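I have folded laundry for a living (hotel job, one long August, never again), so when Mondadmont invited me to watch its Ullovex machine tackle a basket of towels, I said yes before I'd finished reading the email!

They've been at it for two years, in a building out in Skadska with terrible coffee and very nice people. My first towel took the robot 288 seconds. I could have done a whole stack and started on the pillowcases.

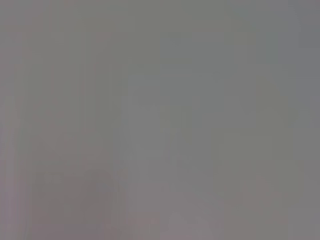
But speed didn't bother me as much as I thought it would. I don't care how slowly my dishwasher works, as long as I'm on the couch. What bothered me was the fitted sheet. The machine tugged at one corner, let go, tugged again, and finally gave up, and I have never felt closer to a piece of equipment.

Of the 21 towels in the basket, it got through most. Would I buy one? Not yet. Ask me again when it can do the sheet and carry the pile upstairs.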